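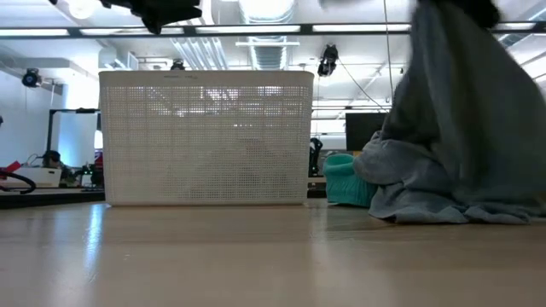 Posted by feedrate_skeptic, 2:40 pm
Cells and Fixtures > Two-arm cloth handling, maintenance intervals

We got the Karnness service sheet for our garment cell and I want a sanity check before I sign off on it. Two arms, one table, a white mesh basket, mixed clothing. The sheet wants the finger pads inspected and the wrist cameras checked every 30 hours. That sounds like a number somebody picked to sell pads.

Our log says 1,706 picks on the current pads. I can't feel any wear on them. Drops are up, though, mostly on the heavy gray stuff, and the sheet blames the pads for that too. Convenient.
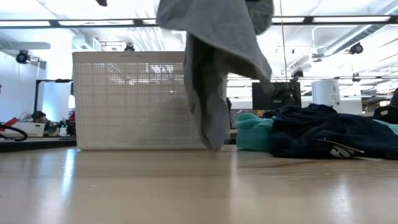 Gray piece hanging beside the basket, navy pile to the right.

Reply from dullblade
What are you cleaning that table with? It's shiny enough to throw streaks from the lights. We fought our overhead camera for most of July over glare and the pads had nothing to do with it. Lower the lights before you spend money.

Reply from Mornness_tech2
I disagree with dullblade. Glare gives you bad pick points. It doesn't make cloth slide out once you've closed on it. Those are different faults and they show up differently in the log if you bother to split them. Which is it, missed grabs or drops after the grab?

Reply from feedrate_skeptic
Both. The log lumps them together under one code. I asked Breathnach (our integrator) to split it and got a quote back.

Reply from Mornness_tech2
Then you don't know that drops are up. You know failures are up.

Reply from feedrate_skeptic
Fair. I'll go by hand through one shift and sort them. Here's the wrist view, in case anyone sees a fault in the fingers that I don't.

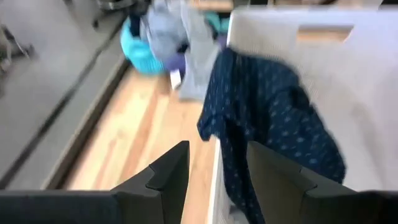

Wrist camera, fingers open, dotted navy piece over the rim of the bin.

Reply from oldgrease
Can't judge pads from a shot that smeared. Park the arm, open the fingers all the way and take it again. Wipe the lens first.

While it's parked, look at the step near the tip on both fingers. Lint packs in there on ours and you lose closing travel. A stiff nylon brush and 3 minutes fixes it. No solvent, it swells the pads.

Reply from dullblade
Swells which pads? We've used alcohol on the Himus ones for 2 years with no change.

Reply from oldgrease
Ours went soft. Different compound maybe. I still wouldn't.

Reply from feedrate_skeptic
Brushed both fingers on the left arm, left the right arm alone so there's something to compare. Got a fair bit of fuzz out of the step. I'm not calling it fixed on the strength of some fuzz – I'll run a shift on each before I believe anything. The service sheet stays unsigned for now.

Reply from Mornness_tech2
Swap which side of the table the heavy pieces start on halfway through, or the comparison is worthless.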